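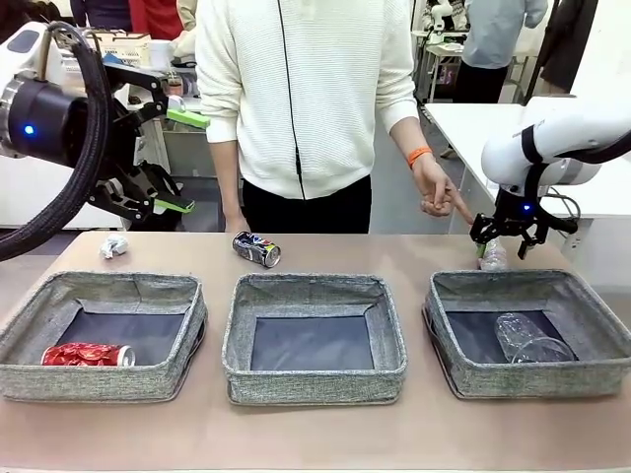
3.2 Collecting the sorting demonstrations

I'll be frank, I thought the sorting task would be the dull one – cans in one basket, paper in the next, clear plastic in the third, and home by teatime. We ended up with over 300 demonstrations from the Cullunbridge lab, and I threw out 96 of them before training, mostly for my own clumsy driving in the first batch. Both arms are driven by remote control through Zillix, our in-house setup, and it took me a good while to stop steering the left one as if it were my own hand.

A rule we settled on early (and I wish we'd had it from the start!) was that whoever stands at the table may point at the next item but mustn't nudge it. Crushed cans and crumpled paper never lie the same way twice, so the person driving has to find a fresh grip each time.
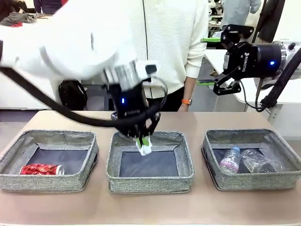

Paper was my favourite to teach. You can squeeze it as hard as you like, so I got lazy about closing the gripper, and the policy picked up my laziness and tried the same thing on the cups. I recorded another 200 demonstrations with a gentler close – slower, but much kinder to plastic – and kept those as a separate set, which we call Pomach in the tables.

Figure 3. Sorting by remote control. The left gripper holds a crumpled piece of white paper or tissue over the middle basket.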